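Storing mixed veg in one basket - what goes on the bottom?

Forum: Home & Pantry > Produce storage
Thread status: open

fendico_flats
I'm redoing the produce corner in a small shop-style pantry and want to settle the storage rules before I buy more containers. Current set-up is one perforated plastic basket per household share, packed mixed, plus an open timber shelf for fruit. Room is unheated, south side of the building, concrete slab under a sealed floor finish. Daytime temperature in April sits well under what the kitchen gets.

Questions:
Is a single mixed basket acceptable for more than a day or two?
Does the basket need to come up off the floor?
Where should the grapes go?

Rodel Bañez
In order.

One mixed basket is a carrying container. For transport and same-day use it is fine. For storage it puts items with different humidity requirements in the same air. Potatoes want dark, cool and moderately humid. Onions want dry. Radishes want close to saturated air or they go spongy. Capsicums sit somewhere in between and don't like being very cold. You can't set one condition for all four.

Off the floor, yes. 25 mm of clearance is enough to let air in underneath. Two lengths of batten will do it.

Grapes in the fridge, unwashed, in a vented bag or punnet.

tallowwood
Disagree on the first point, at least in part. I've run mixed baskets for years and turnover matters far more than separation. If a share is eaten within 3 days the difference between a sorted and an unsorted basket is too small to bother with. Sorting costs floor space and people stop doing it.

Rodel Bañez
Turnover matters, agreed. But 3 days is enough for a radish to soften at room temperature with the leaves on, and enough for one damp onion to mark whatever it is leaning on. I'd separate those two even if everything else stays together.

harutport_k
What is the basket? The solid-base ones and the fully perforated ones behave very differently.

fendico_flats
Perforated sides, rows of small slots. Blue. The base is slotted as well but the slots are smaller. It was sold as a Bista stacking type, although I wouldn't stack it loaded.

harutport_k
Then you have reasonable side ventilation and your weak point is the base. Whatever is at the bottom sits against plastic with little air movement. Put the potatoes there, they tolerate the weight, but line it with a sheet of newspaper and change it when you change the load.

tallowwood
Newspaper blocks the base slots. You've just taken away the ventilation you were complaining about.

harutport_k
It wicks. A single sheet in a cool room does more good than slots with a slab 2 mm below them. If the basket is on battens as Rodel says, leave the paper out and I have no argument.

fendico_flats
Noted. Battens it is, no paper.

For reference, a typical load is potatoes, a couple of red peppers, a round green squash, an onion and a radish. It gets picked beside the fruit shelf, then moved to the pantry proper.
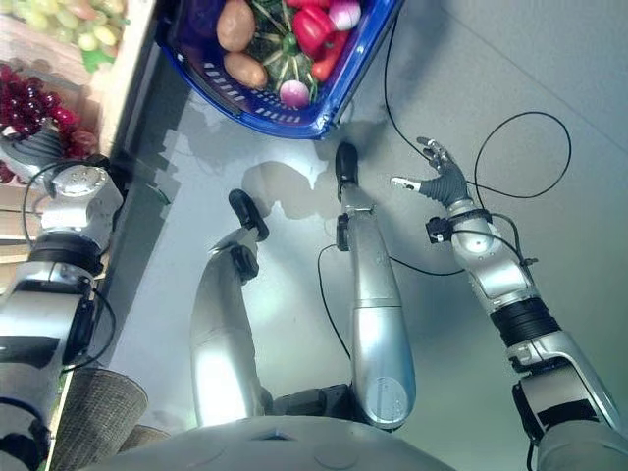 Item-by-item notes on that load

Rodel Bañez
Going by type:

Potatoes. Move to a paper sack or a lidded box with holes. Light is the problem, since an open basket on a grey, slightly shiny floor gets it from above and some from below. Greening starts earlier than people expect.

Round green squash. If it's a soft-skinned summer type, treat it like a zucchini: crisper, use within the week. If the skin resists a thumbnail it's a storage type and can stay on a shelf at room temperature for a good while. Leave the stem on in either case.

Red peppers. Crisper, dry. The elongated ones generally have thinner walls and wrinkle first, so use those ahead of the bell type.

Onion. Out of the basket, into mesh or an open tray, away from the potatoes. Pink and white ones tend to be milder and keep less well than brown onions. I wouldn't count on more than a few weeks.

Radish. Twist the leaves off if it has them, damp cloth, sealed container, fridge. It comes back well from a 12 minute soak in cold water if it has gone a bit limp.

tallowwood
The potatoes and onions thing gets repeated everywhere and I have never seen a number attached to it. Moisture from the potatoes, fine, I can accept that. The idea that they ruin each other through some gas is overstated. Mine have shared a cupboard for most of my adult life.

Rodel Bañez
I said away from, I didn't give a mechanism. Moisture is sufficient reason for me. Your cupboard is presumably dry.

tallowwood
It is dry. Fair enough.

adeleke_pantry
Coming at this from the stacking side. Weight order matters as much as humidity while the goods are still in the basket. Potatoes and squash first. Onion next. Peppers last and on their sides. A bell pepper that takes a potato on the shoulder will split at the crease and you won't notice until it leaks. Radishes I tuck low near a wall of the basket where they can't roll.

harutport_k
Agree, apart from the radishes. If they go low they get forgotten. Mine go in a separate bag on top.

adeleke_pantry
Also reasonable. We use the Adeleke Pantry cards here, which list everything in the basket, so forgotten items are less of an issue.

fendico_flats
Back to the grapes. The shelf is light timber with a shallow wooden crate, green grapes in it and red bunches near the shelf edge. Rodel says fridge. The difficulty is that people don't take what they can't see.

Rodel Bañez
Put a working quantity on the shelf and hold the remainder cold. Refill once a day. Don't let bunches hang over the shelf edge, the stems flex where they bend and the berries drop. They also get brushed by anyone walking past.

tallowwood
I like them over the edge. It's how every greengrocer does it and the airflow around a hanging bunch is better than in a pile.

Rodel Bañez
Airflow is better, I'll give you that. A greengrocer also sells through in hours and sweeps up the dropped ones. On a shared shelf I'd bring them back inside the crate.

adeleke_pantry
A low lip along the front of the shelf would let you do a bit of both. 12 mm dowel, glued and pinned. Sand it first or it will catch the skins. Keep the vine leaves out of the pile if they're damp, they are the first thing to go mouldy.

fendico_flats
Dowel I can do, there's a length left over from the last job.

One more. The floor finish is grey and slightly glossy. Does anyone have trouble with baskets sliding on it?

harutport_k
Yes, with smooth-based plastic. Rubber feet under the battens fix it. They also lift the battens clear when you mop.

Rodel Bañez
Seconded. Make sure the battens are sealed on the end grain or they will take up mop water and swell.

fendico_flats
Plan at this point: battens with rubber feet, potatoes to a lidded box, onions in mesh on the opposite wall, radishes and peppers to the crisper, daily top-up on the grapes. The basket stays mixed for carrying only. Will report back after the next two loads.

tallowwood
Put down that one of us still thinks it's too many containers.

fendico_flats
Put down. Does anyone have a source for mesh bags with a flat base? The ones from Harutport have a round bottom and tip over on the shelf.

adeleke_pantry
Hang them. A cup hook at shoulder height, one bag per hook.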